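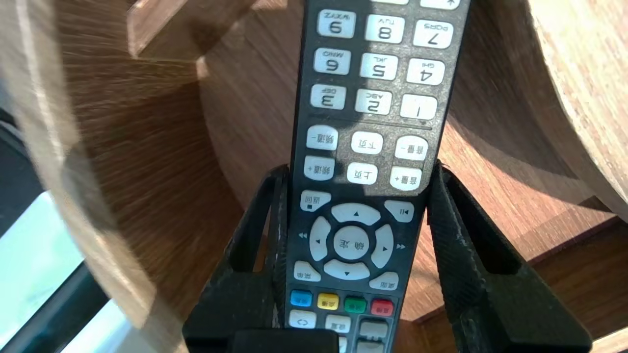
July 2012
by Unnur Frandsen

Scoring close rounds in amateur boxing - do ringside and video scores agree?

What I wanted to find out. Every show at the Bratska club ends with somebody's uncle yelling that the judges were asleep. I box a little myself (two bouts, one win, don't ask about the other) and I wanted to know how often trained people really disagree about a round, and whether it gets worse when they score from video with the sound off. My guess going in was that crowd noise pushes judges toward the home fighter, so silent scores should be kinder to the visitor.

Rounds used. 88 rounds from club shows at Bratska and Wattimena, all three-round bouts, novice and open class, men and women. Left out anything stopped inside the distance. Also left out one bout where the bell timing was wrong and the second round ran long, since I couldn't decide what to do with it.

Scorers. Five people. Two licensed judges, one coach from Erach, one retired fighter, and me. I know I shouldn't be in my own sample. My advisor said the same thing in February and I left it in but ran everything again without my scores. Didn't change much, see further down.

Each scorer picked a winner for every round and then marked it clear, close or coin flip. Even rounds not allowed. First pass with sound. Second pass at least two weeks later, sound off, rounds shuffled so you don't remember who won the bout. Not everyone finished the second pass. The retired fighter did 38 of his silent rounds and then got a job out of town, so his silent numbers are only used where I say so.

Counting punches. Separate from the scoring I went through 12 bouts at slow speed and counted clean landed punches to the head and body. Total was 1,453. This took most of spring break and I would not do it again the same way. In slow motion a lot of shots that look great at full speed land on the gloves or the shoulder. And some jabs you'd never notice land flush. I counted everything twice and where my two counts were more than three apart I did a third and took the middle one.

What came out. Clear rounds were clear for everybody, no surprise. All five agreed on nearly all of them. The trouble is in the close ones, where a 3-2 split was the most common result. Coin flip rounds were even messier, and people changed their own minds between the two passes more than they changed anything else. One of the licensed judges flipped on more rounds than the coach did. She was very good about it when I showed her.

The sound thing - weaker than I expected. Home fighters did a bit better with sound on, but nearly all of that comes from two loud bouts at Wattimena where the whole gym was behind a local kid. Take those out and the gap is small enough that I wouldn't bet on it. So my guess was mostly wrong, or at least not shown by this data.

Punch counts matched the majority pick in most rounds but not when one fighter was coming forward the whole time. The forward fighter got the round more often than the count says he should have. Same for late rallies. A good last 20 seconds seems to be worth a lot. The coach says that's why he teaches it.

Without my own scores the splits turn into 2-2 ties in places, which is annoying, but the direction stays the same.

Problems. One camera angle per show, and at Bratska the ref's back blocks the near corner alot. The home side is not random, home fighters may just be better or better matched. Five scorers is tiny. Also I told them what the study was about before the first pass, which was dumb. Should have kept that to myself untill the end.

Costs. Spent $280 total, nearly all on the Starnura tape transfers and food for the scorers. Receipts are in the folder.

If someone picks this up next year: get more judges, put a second camera on the opposite corner, and don't tell them anything. Would also like to see it done with only first rounds, before anyone has an idea who's ahead. Score sheets are in the appendix, the handwriting on sheets 4 and 5 is mine, sorry. Table 2 still has the old column labels - "quiet" means sound off.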